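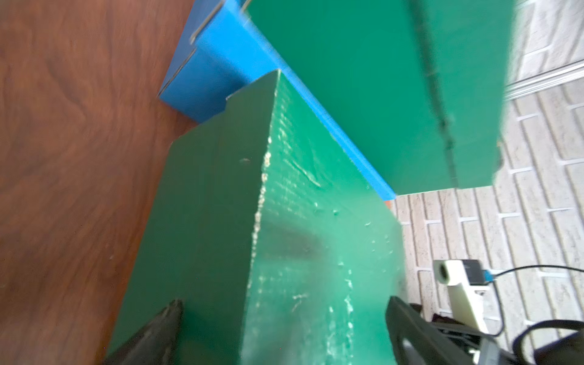 4. Reusing old boxes for storage

This section covers boxes that have already been used at least once. If you bought new ones from the Dollholm counter, skip to section 5. The counter would prefer that everyone did, so read their leaflet on "box fatigue" with that in mind.

4.1 Before you pack

1. Empty the box completely and shake it out over a trash can.
2. Press a thumb into each corner. A corner that gives and stays in is finished.
3. Run a finger along every fold. Worn color on a fold is only wear. A split you can get a fingernail into goes all the way through or soon will.
4. Smell the inside. If it smells like a basement, put it out for recycling.
5. Take off or cross out old shipping labels, including the small one on the bottom.

Note: The strength stamp printed on many boxes describes the box on the day it was made. Treat it as history.

4.2 Closing the bottom

1. Fold the short flaps in first, then the long ones.
2. Lay one strip of tape along the center seam and carry it a hand's width up each side.
3. Lay a second strip across each end.
4. Turn the box over and push down from the inside with a flat palm.

Caution: Do not interlock the flaps and call it closed. Everybody knows somebody who has done this for years without trouble. We have swept up after a few of them. 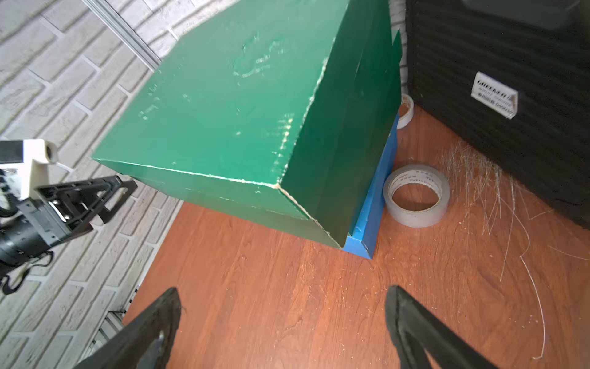 Tape sold as "heavy duty" varies so much that the words are close to useless. Stick a short piece to the box you plan to use, leave it overnight, and pull. It should take paper with it. If it peels off clean, buy different tape or wipe the dust off the box and try again.

4.3 Stacking

1. Put the heaviest box on the floor, on a pallet or two boards.
2. Line up the corners. A box carries weight at its corners and very little in the middle.
3. Stop at three high for reused boxes, whatever the shelf label says.
4. Leave a gap behind the stack so air can move.

Note: In December we sorted the 3,312 used boxes left at the Carnegie and Deneris drop-offs and kept 2,871 of them. Of those we kept, 59 failed later with a load on top. We can't tell you how many were packed badly, and we doubt the people who packed them could either.
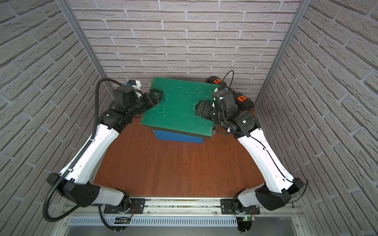
Does a crushed corner matter if the box is going on top of the stack?
Less than it would lower down, but the top box tends to end up on the bottom the next time someone needs something, so pack it as if it will.

4.4 Labels

1. Write on two neighboring sides, never the lid.
2. Use a marker. The Grinenel stick-on labels look tidy and curl in a cold unit — ours were on the floor by spring.
3. List what is inside. "Misc." will mean nothing to you in a year.

Color coding by room works for one household with one person packing. Past that, we have our doubts. Green was supposed to mean kitchen in our own back room, and it now means whatever came in green.
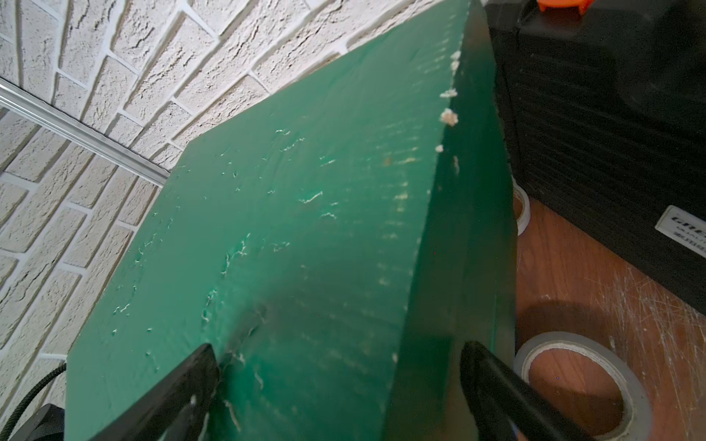 Jean Leckie wrote in to object to most of 4.3: she has kept books stacked four high in secondhand boxes for 18 years, with the bottoms taped once down the middle, and has yet to lose one. She thinks the three-high rule is there to sell shelving.

We have left the rule as it is. Books fill a box to the walls and hold it up from the inside, so she may well be right about books. Blankets and lampshades won't do the same.

4.5 Checking later

1. Look at the bottom row whenever you visit the unit.
2. If a side bulges, unload from the top and repack that box the same day.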